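Skip to: Home What we do Our open day Find us Contact

Search this site Type a word and press enter

Reading time: 4 minutes

About us, and what goes on at our open day

Hello, and thanks for dropping in! We're the Ofori Workshop, a small firm on the edge of Drisstead, and we spend our working lives trying to get robots to do ordinary housework. I've been asked to write this page because I'm the one who ends up chatting at the door anyway, so if it wanders a bit, blame the person who gave me the job.

We started with 2 benches in a borrowed unit in Brarville, and moved over to Drisstead when we ran out of wall sockets (I'm only half joking). There are 12 of us now. Some write software, some mend things, a couple do both and drink all the coffee. We all take a turn at the open day, which we hold every May, and it has grown into the part of the year I look forward to most.

What you'll see if you come

Laundry, mostly. People arrive hoping for something that walks and waves, and we take them straight to a dryer with its door open and a bucket of dark clothes next to it. Then they stay for ages! Clothes are a proper headache for a robot. A cup is the same shape each time you pick it up, but a pair of black leggings is never the same shape twice, and black on black in a bucket is about as hard as we can make it. You'll get to stand close enough to see the gripper go down beside the clothes, and I promise you will start leaning to one side, willing it on. Everybody does.

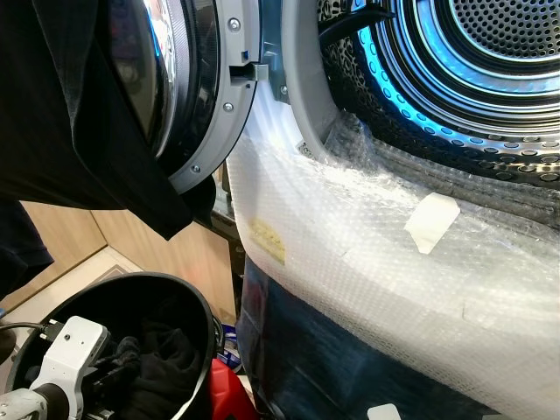
How the day runs

Doors open at 10 in the morning. We take people through in small groups, as the laundry corner gets crowded very quickly, and each group gets a short talk and then a good long look. Last year we had 153 visitors over the day, and the queue went past the bike rack. We've since added a second session in the afternoon, and if you can come to that one, please do — it's calmer and the biscuits are usually better.

There's no script for the demonstration. We pick a job, set it going and talk over the top of it. Sometimes a sleeve gets left hanging on the door and we all have to be patient. I used to worry about that sort of thing in front of guests, but those are the moments people ask about afterwards, and I'd much sooner talk about a stuck sleeve than read out a leaflet.

Questions are welcome at any point. The ones we get most are "how does it know where the clothes are?" (cameras, and a great deal of practice), "would it do my ironing?" (no, sorry, and it wouldn't do mine either) and "can I have a go?" To that last one the answer is yes, if you're happy to wait your turn. We keep 19 slots back for visitors who want to try steering an arm themselves, and they go fast. Children tend to be far better at it than their parents. 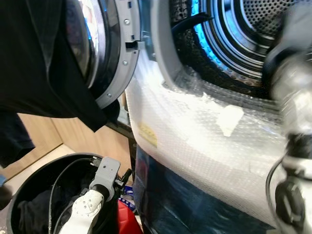
Words by the open day host, Ofori Workshop, Drisstead

A bit more about the work, then. Most of what we do comes under a project we call Pumdale, named after the lane behind our first unit. The idea is that a robot should learn household jobs in the same sort of muddle the rest of us live with: bags on the floor, packets left where somebody put them down, a machine door that swings further than you'd like. We don't tidy up much before a session, and my mum was horrified when she visited.

So we look at how an arm reaches, where the fingers close, and what gets in the way. Soft things are the worst for this. A big floppy piece of fabric with a zip along it can hide whatever is lying underneath, and a gripper that was doing beautifully a minute ago has to work out what's cloth and what isn't. 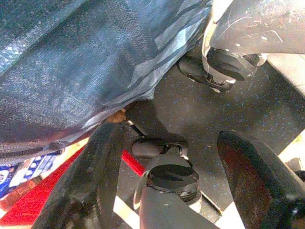

It's slow going, and we like it that way. I've been here long enough to remember when getting hold of one sock was worth ringing round the whole team for, and I still get a little thrill when a garment comes up cleanly in one go.

Coming to see us

We're a short walk from the Drisstead bus stop, past the garden centre and through the blue gate. Parking is tight on the open day, so share a car if you can. The floor is level all the way through, and we put chairs near the laundry corner for anybody who'd like to sit and watch.

School groups can visit at other times of year too — just drop us a line through the contact page and tell us how many of you there are. Wear sensible shoes, and bring an odd sock if you have one, as we can always use more.

Back to top Our open day Find us Contact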